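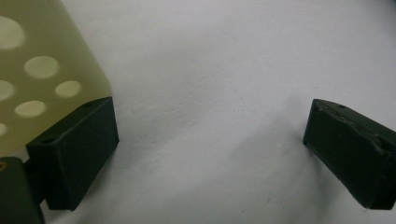
Pale yellow-green with lighter round spots. Photo: Hanneke Groen

Open Day at the Hakala Casting Shop, Allska

By Spyros Kontogiannis

I have been sending casting work to Hakala for nine years and had never set foot in the building. My packages go out with a job ticket, and rings come back. So when the shop announced an open day for trade customers on October 12, 2021, I closed my store for the day and drove up to Allska with Hanneke Groen, who does our bench work.

The drive took a little under three hours. The shop is in an industrial park on the north side of town, past a lumber yard and a tire place. There is no sign on the road. You look for Building 2, and you ring a bell, and somebody looks at you on a monitor before the lock clicks. They checked our names against a list and took a copy of my driver's license. Bags and coats went into lockers. I would expect that from any place with gold on the premises, but a couple of the visitors ahead of us were put out by it.

About 70 people came over the course of the day, in small groups. Ours was mostly store owners, with two students from a metals program and a man who sells estate jewelry online and told us so several times. Coffee and cinnamon buns were in the break room. The buns were good.

Kauko Hakala started the business with his brother in a rented garage and still runs it. He gave a short talk before the tour. The company has 32 employees now, most of them in casting and finishing. They do gold, silver and platinum, but platinum is a small part of the work and they run it only on certain days. He said the wedding backlog from the year before had landed on them all at once in the spring, and that they had stopped taking new accounts for a while. I remember that spring. My turnaround went from eight working days to nineteen, and I had some hard phone calls with brides.

The tour started in the model room. Two people there spend the day checking files that customers send in. Aleksi Vainio, the head of that department, showed us three ring files on a large screen and asked us to say what was wrong with them. We got the first one, where the prongs were too thin to fill. The second had a shank that was fine on the screen but would be under a millimeter once it was cast, filed and polished. Nobody in our group caught the third. The designer had drawn the head and the shank as separate shapes that touched without being joined, and it would have come out of the printer with a weak line through it.

Vainio said the most common problem is still wall thickness. Customers forget that metal shrinks when it cools and that polishing takes off more. He wants people to allow for both before they send the file. If they don't, his department calls, and the job waits until the customer calls back. Hanneke looked at me at this point. I am slow about calling back.

After that came the wax room. It was quiet and cooler than the hallway. Injected waxes are still made here for stock styles, from rubber molds kept in numbered drawers along one wall. I asked whether they still had the mold for a signet ring we ordered in our first year as customers. A young man looked it up and had it out of the drawer in less than five minutes. The rubber had yellowed but he said it would still shoot a good wax. Molds stay on file for as long as the account is open. I had not known that, and I have paid for at least one new mold that I did not need.

Next door two women were building trees, sticking waxes to a central stem with a heated tool. They set heavy pieces and light pieces on separate trees so that each flask can be cast at a temperature that suits what is in it. One of them had been doing it for twenty-two years. She did not slow down while she talked to us.

The casting room was the part everyone had come for. We stood behind a yellow line with safety glasses on. The flasks had been in the burnout oven overnight and were brought down to casting temperature before we got there. The caster was pouring 14-karat yellow and had the controller set at 1,855 degrees Fahrenheit. He read the number out loud for us and said he would go up or down from there depending on the pieces. He lifted a flask from the oven with long tongs, set it in the chamber and closed the lid, and after that there was not a lot to look at. The machine does the pour under vacuum. A light changed, he waited, and the flask came out and went on a rack.

The students asked good questions. One wanted to know how much old metal goes back into the pot. The answer was never more than half, and none at all for certain customers who ask for new metal only and pay for it. The other asked what happens when a casting fails. They cast it again at no charge if the fault is theirs. If the model was the trouble and the customer had been warned, the customer pays. I have been on both sides of that and thought it was a fair answer.

We spent less time in finishing than I wanted. The group ahead of us had fallen behind and we were bunched up in the doorway. What I did see was well laid out. Each bench has its own dust pickup, and the filters go out to a refiner on a set schedule. The sweeps from the floor go too. Even the hand-washing water runs into a settling tank. Hanneke asked about the new tumbling media from Trindar and was told they had tried it on silver for several weeks and gone back to what they had before. It left a gray film in tight corners. We have a bag of it at home, so that was useful to hear.

Lunch was sandwiches in the break room. I sat with Saimi Halonen, who has a two-case store in Lindden and does nearly everything by herself, including the books. She has started asking customers to bring in old gold toward new pieces and wanted to know how others handle it. I told her we credit it at the day's price and do not melt it into the customer's own ring unless they insist. Old solder makes too much trouble. She has had more people insist than I have. We traded numbers.

In the afternoon there was a question session with Kauko Hakala and the office manager. Most of it was about prices and shipping. The main points, for anyone who has an account and could not come:

Casting fees go up in November. The increase is small on gold and larger on platinum.

The holiday cutoff for finished rings will be posted on the customer page, and this year they intend to stick to it.

Files should be sent through the upload form. Files sent by email will be sent back.

Repairs on castings from other shops are no longer accepted.

The last item got some complaints. A man from the back said he had relied on that service for years. Hakala told him they had lost money on it every year they offered it, and moved on to the next question.

There was a table of trade goods on the way out, with sprue wax, brushes and a few sets of used hand tools from a bench that had closed. I bought a ring clamp and two half-round files. Hanneke bought nothing and then talked about a pair of parallel pliers most of the way home.

I had a few small complaints of my own. The groups were too big for the hallways, parking was short, and it was hard to hear anything in the casting room over the fans. A sheet with the minimum thicknesses would have been a good thing to hand out. I asked for one at the desk, and they printed it for me. It is now taped up over our computer, next to the phone number for the model room.

They plan to hold another one, but no date has been set. Customers who want to be on the list should call the office and leave a name for each person coming, as it appears on their ID.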